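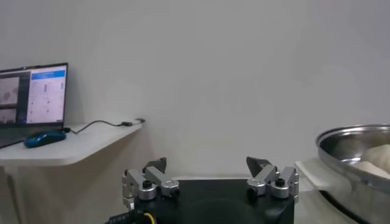
Omine Bench Gripper Kit
Two-finger gripper with wrist camera, mounting plate and cable set

Part no. OM-277
Sold by Rowlands Automation Supply, Drerndale
In stock. Ships within 2 working days.

Overview

The Omine kit is a two-finger electric gripper sold with a small wrist camera and everything needed to bolt it to a bench arm. It is meant for kitchens, test labs, teaching rooms and small packing benches where one arm handles many different items over a day. The fingers move on linkages, driven by one motor in the housing.

Most of our customers buy it as a first gripper. If you already run a gripper from the Pluto line, the mounting plate has the same bolt pattern and you can order the kit without it. Call us for the price.

What is in the box

Gripper, assembled and tested
Wrist camera with bracket
Mounting plate and bolts
Power and data cable, one piece
One spare pair of fingertip pads
Hex keys
Printed setup sheet

Not in the box: the arm, the power supply, the computer. The control software is a download and runs on an ordinary laptop. A graphics card is not needed for manual control or for recording camera video.

Specifications

Opening between pads: 74 mm
Weight with camera and plate: 829 g
Drive: single electric motor
Camera connection: USB
Control connection: USB or serial
Warranty: one year, parts and labor

Planning your purchase

The gripper is usually the smaller part of the bill. Before you send in a purchase order, go through these points with whoever will run the bench.

Payload. Take the rated payload of your arm and subtract the weight of the kit. What remains is what you can lift, and that figure drops again when the arm is stretched out. Small desktop arms often come up short here. Send us the arm model and we will check it for you.

Item size. The opening is measured between the pads with the fingers fully apart. Wide bowls and trays have to be picked up by the rim. Long-reach fingers are available but they take some of the grip force away.

Cable routing. The cable leaves the housing at the side and has to follow the arm all the way down to the base. Allow slack at every joint. Buyers who skip this end up ordering the extension cable a week later, so measure first.

Computer space. Leave room for a laptop and a mouse where the operator can see the screen and the bench together. A shelf works well. It should be outside the reach of the arm.

Food and water. The gripper is not sealed. Don't use it where it will be splashed or hosed down. Pads can be removed and wiped with mild soap. For direct contact with food, ask about the sleeve option.

Spares. Pads wear out first. A bench in daily use should budget for two extra pairs a year. The pivot screws should be checked every month and tightened by hand.

Setup time

Plan on one day for mounting, cabling and software, and a second day for teaching the first task. Our technician Man-sik Kwon can do the setup on site inside the Drerndale delivery area. On-site setup is quoted separately. Phone help during setup is free and is open from 8 a.m. to 4 p.m.

Options and spares

Fingertip pads, pair
Long-reach fingers, pair
Washable sleeve
Extension cable
Replacement camera bracket
Adapter plate for older arms (tell us the make and year)

Customer notes

"We replaced a vacuum cup with this on our sample bench. Slower, but it picks up the cloth items the cup could not. The setup sheet skips a step on the serial port, so call if you get stuck."
Dwynwen Gittins

"Good gripper. Wish the cable came out the back. Ordered long fingers too and ended up going back to the standard ones."
Roscoe Thibodeaux

The serial port step has been added to the setup sheet packed with kits shipped from August on. If you have the older sheet, we will email you the new one.

Quotes and returns

Schools and public labs can order on account. Written quotes are good for 30 days and can list the kit, spares and on-site setup as separate lines if your budget requires it. Unused kits can be returned within the same period. Kits that have been mounted are subject to a restocking charge.

For quotes, ask for Angharad Samuel in sales. For questions about arm fit or payload, ask for Trefor Pumphrey.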